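Ticket: Preview pages show wrong run totals and stale moneylines
Product: Skosley Preview Builder
Customer site: Herbridge Baseball
Category: Data feed / page generation
Priority: High, lowered to Normal after first fix
Status: Resolved, monitoring

Problem as reported

Our game preview pages are built from the Skosley templates and pull odds from the Omero feed. Since the start of the second half of the season, a number of previews have gone up with numbers that don't match the feed. There are two separate symptoms and we are not sure if they are related.

First, the moneyline in the opening paragraph is different from the moneyline in the table further down the same page. On one page the home team was -118 in the text and -135 in the table. The table was right.

Second, the "games over the total" line counts games that were postponed. A team with two rainouts had both of them listed as unders. A game that was never played should not be an under.

Readers have noticed. We had a few emails and one long comment thread about it. We have turned off automatic publishing for now and are checking each page by hand before the first pitch.

Steps already tried by customer

Cleared the page cache. No change.
Re-saved the template. The text line updated once, then went stale again on the next odds move.
Switched the odds source to the backup and back. No change.
Checked the raw feed in a browser. The feed has the right moneyline every time we look.

Support, first reply

Thanks for the detail. Please send the page addresses for three or four bad previews, the time each one was published, and the template version shown at the bottom of the settings screen. Please also tell us if doubleheaders are affected. Leave automatic publishing off for now.

Customer

Template version is 31. Addresses sent through the upload form. All of them were first published between 9:00 and 9:30 AM and the games started in the evening. Early afternoon games seem to be fine, or at least we haven't found a bad one.

Doubleheaders: yes, there is a problem there too. The second game shows the starting pitcher from the first game. We thought that was a typo by one of our editors and fixed it by hand, so I can't say how long it has been happening.

Support

We can reproduce the moneyline mismatch on a test page. Notes so far:

The table reads the odds each time the page is loaded. The opening paragraph is written once, when the preview is first built, and is supposed to be rewritten when the line moves by more than a set amount. The rewrite job runs, but it skips any page that has a manual edit on it. Adding a tag or changing the headline counts as a manual edit in version 31. It didn't in earlier versions.

That fits what you saw. Your editors change headlines in the morning, the line moves during the day, and the text stays where it was. Afternoon games have less time to move.

Can you confirm that the bad pages had their headlines changed?

Customer

Confirmed for all of the ones I sent. We change nearly every headline, because the automatic ones are all the same length and look odd on the front page.

Is there a setting to stop the headline counting as an edit? We would like to keep doing it.

Support

There is no setting in 31. We have put a patch on your account that limits the check to the body text. Headline, tags and author line are now ignored. Please rebuild one preview, change its headline, and see if the opening paragraph follows the next odds move.

The run total problem is separate. The Hrytsenko results importer gives a postponed game a final score of 0-0 until the makeup date is set. The template then adds zero and zero, compares that with the total, and calls it an under. We went back through your season archive of 430 games and found 56 where the over/under count on a later preview is off by one or more. Most trace back to the same few rainouts in April and May, carried forward from page to page.

Customer

Rebuilt a page at 10:15 AM and changed the headline. The line moved from +102 to +110 just before noon and the paragraph changed with it. Table and text agree. So that part looks good.

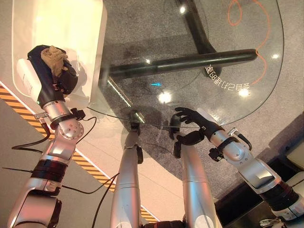

On the totals, we would prefer that a postponed game is left out altogether until it is played. Please don't show it as a push either – the record would still be wrong, only in a different column. Same for suspended games, if that is possible.

Support

Done for postponed games. They are now skipped in the over/under count, the run line record and the "last 10 games" box. If a team has a postponement in that stretch, the box goes back one more game to fill the gap.

Suspended games are harder. The importer marks them as in progress, so they are not counted now, but when they are finished the result is filed under the original date. That can change a "last 10" box after the fact. We have left this as it is and opened a separate item for it.

For the doubleheaders, the template was matching pitchers by team and date only. It now uses the game number as well. If the feed has no starter for game two, the page will read "to be announced".

Customer

Checked two doubleheaders. One shows both starters correctly, the other shows "to be announced" for game two, and the feed has no name there yet.

The old previews still have the wrong counts. Can they be rebuilt without changing the published time? When we rebuild by hand they jump to the top of the front page.

Support

Yes. We ran the rebuild from our side with the time locked. It took some 2 hours. Pages with edits in the body text were skipped and are listed in your dashboard under Needs Review. Those will have to be corrected by hand.

You can turn automatic publishing back on. We suggest starting with evening games only and adding the rest once you have seen a few days go through clean.

Customer

Turned back on for evening games. Nothing wrong so far. Please keep the ticket open until the end of the next home stand.

Support

Status set to monitoring. The headline fix will be part of version 32, and the account patch will be removed when you update.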